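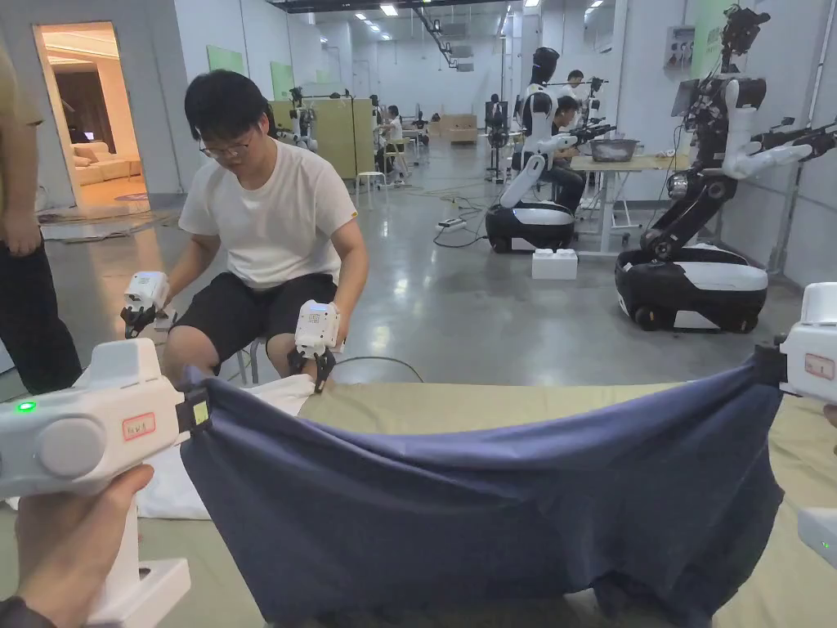 Navy cloth, both ends up.

Kakilside FAQ
Last updated 2023-04-08. Sorry it took a while. Read this before emailing pls, the inbox is a swamp.

What is Kakilside?
A webcomic. Two lighthouse keepers, Cotska and Montes, no ships. Four panels most of the time. Sometimes one big panel if the week was bad.

When does it update?
Twice a week, Tuesday and some other day. I used to promise which other day. Stopped doing that in March. The RSS feed knows before I do.

Where do I start?
Strip one is rough. Like, hands look like mittens rough. You can start at the goat storyline and be fine, just know that Montes had a beard before that and lost it in a bet. Everything else gets re-explained whenever I forget I already explained it.

Is there a full archive?
Yes, 600 strips as of this update, link is at the bottom of every page. The old archive page with the drop-down menu is dead. If you bookmarked it, redo your bookmark. Search works on dialog only, so "goat" gets you a lot and "that one with the soup" gets you nothing.
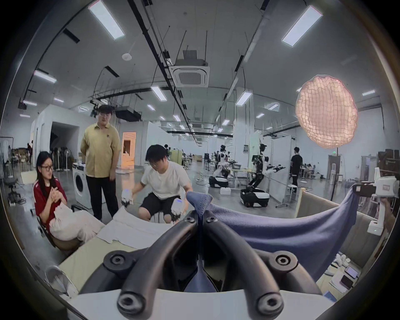 Larasati Latuheru wrote in to ask why the transcripts stop in the middle of the soup arc, and whether she could just type up the rest herself. Yes! Please! Anybody can. There's a box under each strip, type what they say, hit send, I look it over and it goes live. Sound effects go in brackets. Don't fix my spelling in the speech balloons, Cotska says "definately" and that's canon now.

Can I repost a strip?
Sure, whole strip, don't crop the name off the bottom. Link back if the site lets you. No selling. No putting ads on top of it. If you translated one send me the link, I like seeing them even when I can't read them.

Can I draw fan art?
YES. The fan art page is way behind, I know, there's a pile of stuff from before the holidays still waiting. If you sent something I've seen it and I liked it. Send at 300 dpi if you want it in the next book, anything at all if it's only for the site. Tell me what name to use. People keep signing with a tiny squiggle and I have to guess. 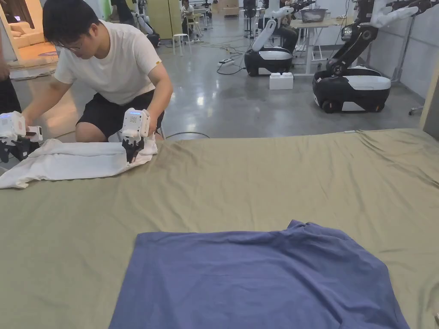
White tee in the grippers, navy tee spread out on the cloth.

Are there books?
2 so far. Book one is sold out and probably staying that way. Book two is at the Drosard shop, they do the packing and the mailing, so lost package stuff goes to them first and then me. I don't have tracking numbers. I really don't.

Do you sign books?
At shows yes. By mail no, tried it once, spent a whole month at the post office.

What do you draw with?
Pencil, then a brush pen, then scan, then letter on the computer. Font is my own handwriting, it isn't for download, it's missing a Q. Colors are flat and there's only a few of them so I can do them fast, same blue for the sea every time,

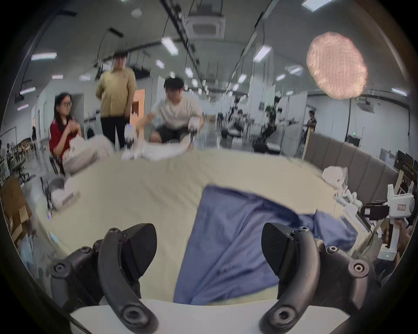 and the same gray for the sky unless it's a night strip. Strips from the first year were scanned badly and the blue came out green. Not going back to fix it. Maybe for a book.

Will Cotska and Montes ever see a ship?
Not telling.

How does it end?
I know how. It's written down on an index card. Stop asking the guest artists, they haven't seen the card.

Can I do a guest strip?
Guest weeks are twice a year. I post a call on the front page, you get back to me, first come first served till the slots are gone. Same size as a regular strip. No killing anyone, no ships.

I emailed and you never answered?
Read it, forgot, sorry. Send it agian with KAKILSIDE in the subject line. If it's been a month, send it one more time.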